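Why Does Tape Stick?

Have you ever pulled a piece of tape off the roll, only to have it grab your thumb, then your sleeve, and then itself? Tape seems to want to stick to everything in the whole house (except, sometimes, the one thing you want it to stick to!). So let's find out what is going on in there.

Sticky tape is really two things in one. There is a long thin strip, called the backing, which can be plastic, paper or cloth. And on one side of the strip there is a very, very thin coat of something gooey, called the adhesive. Adhesive is just a grown-up word for "stuff that sticks."

Now, if you could shrink down until you were smaller than a speck of dust and go for a walk on a tabletop, you would get quite a surprise. A table feels smooth to your hand, but up close it is full of hills and valleys, and so is almost everything else – walls, paper, boxes, even the cover of your favorite book.

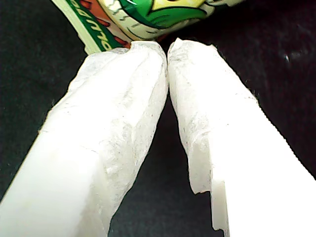 Wrinkles and creases: even thin, papery stuff has its ups and downs.

When you press tape down, the adhesive squishes into all those little valleys, a bit like honey spreading into toast. Once it gets that close, the tiny bits that make up the adhesive and the tiny bits that make up the table begin to pull on each other. Each pull is weak, but there are so many of them that together they can hold up a poster all the way through December and beyond.

That is why you should rub tape with your finger after you put it down. Rubbing pushes the goo further into the valleys, so more of it can touch.

People were sticking things together long before there was tape, of course. More than 2000 years ago, people were already making glue by boiling animal skins and bones for hours and hours. It must have smelled dreadful! Other people used tree sap, or beeswax, or a paste made from flour and water, and you can still make flour paste in your own kitchen if a grown-up says yes.
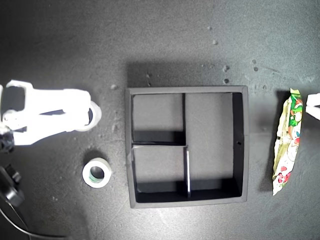 But glue like that has to dry before it holds, and you have to sit and wait for it. The adhesive on tape never dries hard like that. It stays soft, so it is ready to grab as soon as you press on it.

You may be wondering why the roll doesn't turn into one big stuck lump. Good question! The back of many tapes has a slippery coating, so the layer above can hold on just enough and still let go when you pull.

Try this: take 4 short pieces of tape. Stick one to a clean plate, one to a wool sock, one to a plate with flour on it, and one to a damp plate. Then peel them off slowly and feel which one holds on the hardest. Can you guess why the flour makes such a difference? Think about what the goo is touching.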